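The Kikamo open house ran from 2 in the afternoon until early evening, and I got there with the second group. We signed in at the front desk, got a paper badge and a map, and went up by the stairs. Divya Kaimal led our tour. She has worked for Kikamo since the Chacko Street days and knew the floor plan by heart.

The open office came first. It has 66 desks, assigned by team. Past it are the meeting rooms, all with glass on the office side. We stopped longest in one of the smaller ones.

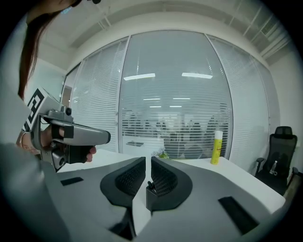
Meeting room with white table, mesh chair and blinds on the glass wall.

The blinds came from Bestemico and can be set panel by panel. I tried the chair with the headrest - comfortable, a bit stiff in the back. Divya said the rooms are booked around 70 percent of the day, mostly for short calls.

We finished in the kitchen with coffee and a talk on the lease. The next open house is in December. Parking is at the Fekov garage, 60 spaces, and it fills early.

Comments

Ladi Amadi: Is there an elevator? My knees are done with stairs.

pk_north: Yes, left of the front desk.

Contact | Copyright Office Visits | Back to top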